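Jivier dash recorder kit: six months of collecting driving examples

Reviewed 6 April 2024
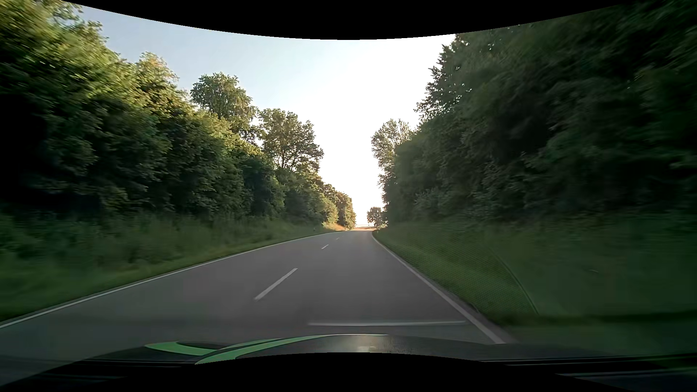
Thịnh Doãn wrote in after my first notes on the Jivier to say that country roads are where a lane model falls apart, and that he would trade ten hours of highway for one hour of worn edge lines and tree shade. I agree with him, and it shaped how I used the kit.

I bought it in October to gather training examples for a small lane-following model. The box has a camera, a windshield mount, a storage unit and a button for the dash. Press the button and the last 28 seconds are saved as a clip. Everything else is overwritten.

Setup took one evening. The mount holds well and has not slipped. The camera's view takes in the hood, so I mask that strip before training. Windshield reflections are harder to deal with. They land on the lane and the grass, and no setting in the menu helps. I leave them in the training set and tag them.

Exposure is the weak point. On a two-lane road between tall trees, the sky at the far end goes white while the shaded side drops close to black. The edge lines still come through well enough to label. Leaves at the sides of the picture smear at speed, but I don't label leaves.

I have kept 1,943 clips out of a planned 3,000, most of them from the back roads outside Flurkdale. Export is slow. The software moves 100 clips at a time and then wants a restart — annoying at the end of a long drive. File names carry the time but no route, so I keep a notebook.

I tried the Wirness recorder first and returned it. Its night clips were cleaner, but the button lagged. For daytime collection I would buy the Jivier again.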